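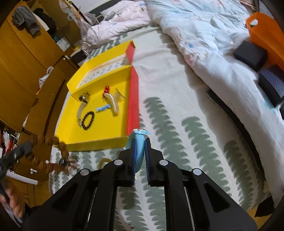 ## Small items sort, bedroom 2 – accessories box

10 May 2021

Continuing from the wardrobe work. Today's job was the small stuff: hair pieces, bracelets, chains and whatever else comes out of the drawer. Working surface is the bed, on the white sheet with the grey-green leaf print. Small dark items show up well on it. Light grey and green ones do not, and I would use a plain sheet next time.

### Container

Yellow box with the red side panel, left open on the bed for the whole sort. I have left the printed card with the grid of symbols in at the back wall. Severyn Kobzar asked whether it should come out to free up space. It takes up next to none, so it stays until someone needs the box for its original contents.

The box is a holding tray only. Final storage will be the Skestala insert, which has shallow compartments and a lid that closes properly. The insert is 129 mm across at the widest compartment, measured inside. Anything rigid and longer than that goes diagonally or goes somewhere else.

### Sorting rules used

1. Anything that coils goes in coiled. The black beaded bracelet is the model for this – one loop, laid flat, no knot.
2. Rigid and semi-rigid pieces go in beside the coils, never through them. The white rope-textured rod with the red cap is the awkward one. It is curved and it will not sit flat against a wall of the box.
3. Clasps face up. The white curved strip has a metallic clasp at one end and I want that where it can be seen, as it will catch on anything stringy.
4. Clips are handled one at a time and the label is read before they are put down. The light blue one with the flat rounded top has a small white and blue label on it. Do not peel labels off at this stage.
5. Chains last. The tan and gold one was draped over the corner of the box, and it should get its own compartment in the insert.

Rule 4 slows things down but I would keep it. In the first version of this list (last August, the Zhuravel flat) we dropped all the clips into one bag and had to go through the whole bag again to match them up.

### Problems

**Springy pieces.** The small yellow coil doesn't belong with the chains and doesn't belong with the bracelets. It was sitting on the sheet below the box with no category. I have started a line for "elastic / coil, unassigned". If that line gets to 3 items it becomes a compartment.

**Light blue on light blue.** There is a small comb-like piece in the box, close in colour to the clip. I do not know if they are a set. Listed separately for now, with a cross-reference in the sheet. Severyn thinks they should be stored together on colour alone. I disagree, but it makes no difference to the compartment count.

**Clear plastic.** The transparent piece is hard to see against anything. It needs to go in a dark compartment or in a labelled bag. Purpose not recorded.

**Fuzzy and fringed items.** The dark grey fuzzy thing and the brown fringed piece should be kept out of the accessories box entirely. Fibres get into bead holes and clasps. Treat both as textiles and send them to the soft goods pile.

### Drawer

Still overfull. Red, white and dark items mixed together and coming over the front. I do not want to pull the lot onto the bed until the yellow box is cleared, or the two sorts will run into each other. Plan is to take it in batches of 20, no more, and put each batch away before the next one comes out.

The white roll leaning on the cabinet front needs to be shifted before we do that. Stand it on the other side of the wardrobe or lay it on the floor along the wall.

Hanging items on top of the wardrobe (one grey, one black) are not part of this job. Same for the crumpled white bag halfway down. Leave them for the clothing pass.

### Materials

- Skestala insert, one on hand, one more on order
- Ferer zip bags, small. Running low
- Plerkero labels, removable type. The permanent ones left residue on the last job

### To do

- Decide on clip and comb: together or apart
- Find a longer compartment for the curved rod
- Plain dark cloth for laying out pale items
- Move the roll
- Drawer, first batch
- Update the inventory sheet with the unassigned line – SK has the current copy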